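The arm is the easy part of the budget

What a small shop should price before it asks for a quote on a picking robot

Most first budgets for a robot cell have one large number in them and a few small ones underneath. The large number is the arm. The small ones are guesses, and they are usually where the money goes missing.

Gallbridge, a sorting and repacking business on the edge of Galang, went through this last year. It wanted a cell that could take mixed plastic goods out of a bin and place them on a belt. The parts come in every shape, from bottles to small toys, and they arrive in no order. The owners had a price for an arm within a week. Getting to a price for the whole job took until August.

Their first draft had five lines: arm, gripper, camera, table and installation. By the time the plan went to the bank it ran to two pages, and the arm was less than half the total.

The gripper comes first

A two-finger gripper will pick up a surprising range of things, but someone has to find out which things. Gallbridge put together a test box of its own stock and asked each supplier to try it. Flasness, the integrator that won the job, charged for the trial and took the fee off the final invoice. That is a fair arrangement and worth asking for. A supplier who will only demonstrate with its own parts is telling you very little about yours.

Set money aside for fingers as well. They wear, they bend when the arm comes down on the side of a bin, and the shape you start with is seldom the shape you keep. Gallbridge allowed $597 for a second set and had spent it before the cell was signed off.

Cables

Anything mounted on the end of an arm needs power and usually needs to send something back. Those lines have to follow the arm through every position it can reach. Too short and they pull, too long and they catch. Ask who supplies the cable, who routes it, who replaces it, and whether the replacement is a stock item or has to be made up. On the Gallbridge quote all of this was under "sundries". They asked for it to be broken out, and it came back larger.

Tables, bins and clamps

People spend months choosing an arm and then put the bin on whatever bench is free. If the bin shifts, the robot's idea of where the walls are is wrong. Clamps will do for a trial. For daily production, price a proper fixture and a base that is bolted down. Check the floor too. The base plate and stand Gallbridge settled on came to 300 kilograms with the arm fitted, and the first spot they had picked was over an old drain.

Bin shape deserves a line as well. Sloped walls help parts slide toward the middle, though they also limit how the gripper can come in at the sides. If you already own several hundred straight-sided bins, find out early if the cell can use them.

Your own hours

No supplier will put your staff time on a quote. Gallbridge logged 220 hours between the first site visit and sign-off, most of it from two people who also had other jobs to do. Some of that was training on the teach pendant. A good deal more was standing beside the cell, clearing parts it could not reach and writing down which ones they were.

Book the training in two blocks with a gap between them. People come to the second block with real questions. It costs a little more in travel and is the one extra Gallbridge says it would pay for again without thinking.

Guarding and the safety assessment

This is the line most often left out altogether. An industrial arm needs a risk assessment for the cell as built, and the result may call for fencing, a scanner or a slower working speed. A slower speed changes the picks per hour, and that changes the payback figure you gave the bank. Get the assessment priced in writing, with a note on who pays if the layout has to change.

Lease or buy

Gallbridge leased the arm and controller and bought everything else. Grippers and fixtures are made for the job and have almost no resale value, so there was little to gain by financing them. The lease runs around four years. At the end they can buy, return or extend, and the return freight is theirs. It is in the budget now, on page two. 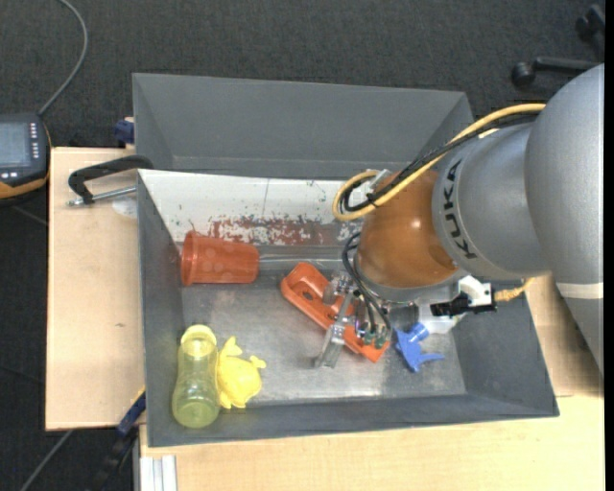

Words and photo: Forkex Magazine, Equipment and Planning desk

A KUKA arm working over a bin of mixed plastic items, with the bin clamped to the table and the cables running down to the gripper.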